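Gimex-Cup (Ringen)

Der Gimex-Cup ist ein Turnier im Grappling, das jedes Jahr im September in Hesturby ausgetragen wird. Gekämpft wird ohne Schläge und Tritte; erlaubt sind Würfe, Haltegriffe, Hebel und Würgegriffe. Der Name geht auf den ersten Geldgeber zurück, den Sportausrüster Gimex.

Geschichte

Das Turnier wurde von der Ringerin Şükran Keskin gegründet, die vorher im Verein Cendstead als Trainerin gearbeitet hatte. Die erste Ausgabe fand in der Schulsporthalle statt, mit 40 Teilnehmern und einer einzigen Matte. Später zog der Wettbewerb in die Ferreira-Halle um, die Platz für 600 Zuschauer bietet. Am 8. Apr. 2020 gab die Turnierleitung bekannt, dass die Ausgabe dieses Jahres nicht stattfindet. Bereits bezahlte Startgelder wurden auf das folgende Jahr übertragen. 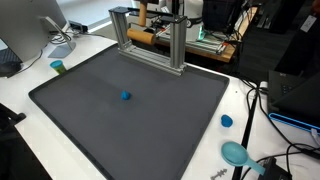
Blaue Modelliermasse auf einem dunkelgrauen Tablett, dahinter ein Nudelholz

Regeln

Ein Kampf endet vorzeitig, wenn ein Teilnehmer aufgibt. Die Aufgabe wird durch Abklopfen oder durch Zuruf angezeigt. Kommt es zu keiner Aufgabe, entscheidet die Punktzahl. Für einen sauberen Wurf und für das Passieren der Beine werden je zwei Punkte vergeben. Drehende Beinhebel sind nur in der offenen Klasse erlaubt, in allen anderen Klassen führen sie zur Disqualifikation. Bei Gleichstand folgt eine Verlängerung, in welcher die erste Wertung den Kampf beendet. 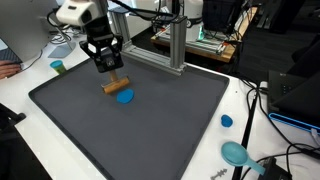 Kleine Holzrolle im Greifer eines Roboterarms, davor flache blaue Masse

Gewichtsklassen und Wiegen

Das Wiegen findet am Morgen des Wettkampftages statt. Ein starkes Abkochen, wie es bei Wettkämpfen mit Wiegen am Vortag üblich ist, soll dadurch vermieden werden. Wer das Limit überschreitet, darf in die nächsthöhere Klasse wechseln, solange die Auslosung noch nicht begonnen hat.

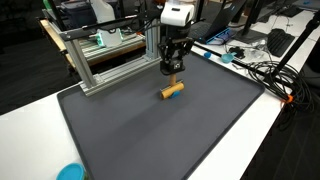 Die offene Klasse hat kein Limit und wird traditionell am Ende des Tages ausgetragen. Startberechtigt sind dort nur die Sieger und die Zweitplatzierten der übrigen Klassen. Keskin selbst gewann diese Klasse zweimal, bevor sie ihre aktive Laufbahn beendete und die Ausbildung der Kampfrichter übernahm.

Siehe auch

Grappling
Freistilringen
Ferreira-Halle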